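Speaker notes: "Folding as coursework"
Tsegereda Workneh, 1 November 2021

Start without the title slide. Ask who has folded laundry this week. Wait for hands. Then ask who would pay a machine to do it. Fewer hands, I expect.

Introduce the course. Ten students, one semester, two arms on one table. The team calls its project Wurkotance. I have given up asking what the name means. Their brief was one line long: take clothes from a bin, fold them, stack them. I was brought in as the outside reviewer and I was not convinced by the line.

Why I was not convinced. Cloth is a bad first problem. A block has one shape. A shirt has a new one every time you let go of it. Students lose weeks on this, and the grade sheet has no box for lost weeks.

Next slide. Let people look before talking.

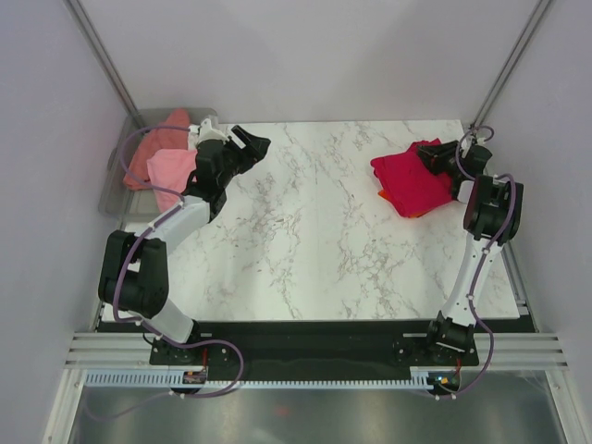 Same table, two points in the work. Bin in the back left corner both times. 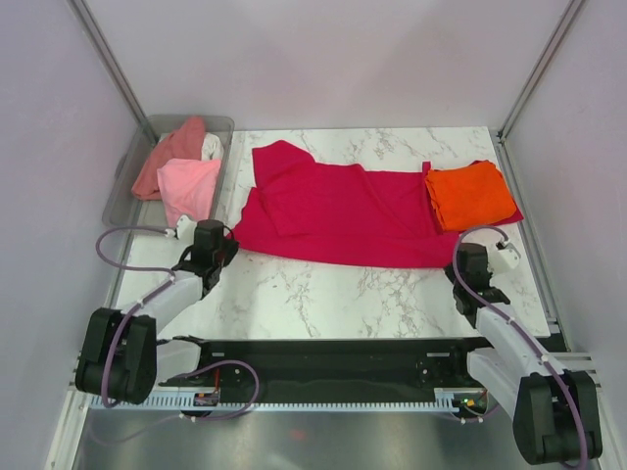 Is a folding project too hard for a first robotics course?
It is too hard if the grade depends on a finished stack. It works if students are graded on how well they record and explain their failures.

Pause. Say that last part again, slower. Réjean Carrier teaches the course and he disagrees with me, so give his side a fair hearing. He thinks a student who never finishes anything learns to be comfortable with not finishing. I think he has a point and I still would not grade the stack.

Numbers slide. The team logged 200 attempts in October. They are proud of it. My question to them was what counted as an attempt, and I got two answers from the same group. One student restarted the count when a sleeve slipped. Another did not. Do not make fun of them here, professional labs do this too. Just say that a success rate built on that log means very little to me.

Mention the log file: 3471 lines, almost no comments. Skip if short on time.

Avo section. Avo is their control script. It has one good idea, which is that the operator has to type a reason before stopping a run. Read two of the reasons aloud (on the yellow card). Rurnach, the older version, had no such thing and its records are useless for teaching.

What I want from the next group: write the definition of "folded" first, and have someone outside the team judge it.

Stop there. 10 minutes for questions. If someone asks about cost, send them to Réjean.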